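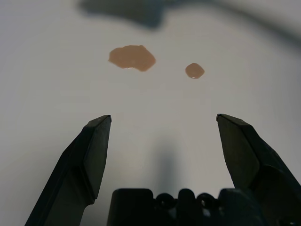 The parish hall at Flurnden is being repainted in August, and anyone who has not yet been asked for an opinion on the colour should count themselves lucky and keep away from the shop. It will be white. We know it will be white because it has been white the last two times, and because the one year it was done in a shade called Barley the badminton club said they felt they were playing inside a biscuit. What remains to be settled is which white, and on this the village has shown more energy than it ever did over the bypass. I had thought of white as a fairly simple business, but look at any plain pale surface with the light falling unevenly on it and you find it has gone cool and greyish in one part and brighter in another, with a corner that you would swear was a different tin altogether. Put a shadow over the top and the argument could last until Christmas.

The colour cards came from Ollard, who are doing the job, and there are 17 whites on them. I have had them on the kitchen table since last Wednesday. Some are yellow. One is plainly pink and ought to admit it. A good many are the same as each other, and I say this having held them up to the window, then to the other window, and then out in the yard, where a neighbour asked if I was signalling.

Opinions received so far have been passed on to Ollard in full, including the long one. To save further postage, they come down to this. The lunch club would like something warm, as the hall is cold and they feel the walls could be doing more to help. The film evening people want the end wall kept as dull and flat as possible so that it can go on being the screen, the proper screen having gone to Saltau on loan two winters ago and evidently liked it there. The toddler group would like whatever wipes. The bell ringers have no view on the walls but would like it known that they have one on the ladder, which is theirs, and which has not come back.

There was also a proposal to leave the hall as it is. I have some sympathy. The present paint has worn into a sort of map over the years, and regulars steer by it. The tea queue starts at the brown patch shaped like a boot. Nobody under 15 is allowed past the long scrape when the stage is being set. I do not know what we shall say to people when it has all gone, but I expect there will be new marks by harvest supper.

Then the matter of the sheen. You may have matt, which looks lovely and shows every hand that has ever touched it, or you may have eggshell, which stands up to hands but shows every lump in the plaster. Our plaster has a great many lumps. The man from Ollard ran his palm along the wall by the kitchen hatch and went quiet, and then asked who had done the filling. It was done the summer we all brought our own filler. He has put us down for matt, with eggshell up to shoulder height in the corridor, and I told him that whose shoulder was a question he must on no account ask aloud.

The heaters are staying. The old Kruger over the door does still work, whatever was said at the jumble sale, but it has to be switched on before the lights and left alone for a bit, and the smell is normal. It will be taken down for the painting and put back afterwards in the same place, or, if the bracket gives up, in a place near it. The curtains are going to be washed. Please could the household that took the left-hand pair home to wash them last spring consider whether they are dry yet.

Practical arrangements. The hall will be shut for the second and third weeks of August. Yoga moves to the school, shoes off at the outer door and please not on the radiator. The lunch club will be in the back room of the pub, where I understand the portions are larger and we may have trouble getting anyone to return. Whist is cancelled, having been offered the vestry and declined it on grounds of draught. Everything in the cupboards has to be out by 5 o'clock on the Friday before, and that means everything, including the urn without a lid and the lid without an urn, which do not fit each other and have been kept side by side for years in case they change their minds.

Anything left behind will be put in the bus shelter under a sheet. Last time this gave us eleven folding chairs, a font cover belonging to another parish and half a nativity, and the other half has never been found, so if you have a spare camel at home it may well be ours.

The cards are now on the table in the church porch, under a stone. Please tick one white only. Do not write on the cards. Somebody has already written "magnolia" on the back of one and underlined it, and I think I know the handwriting.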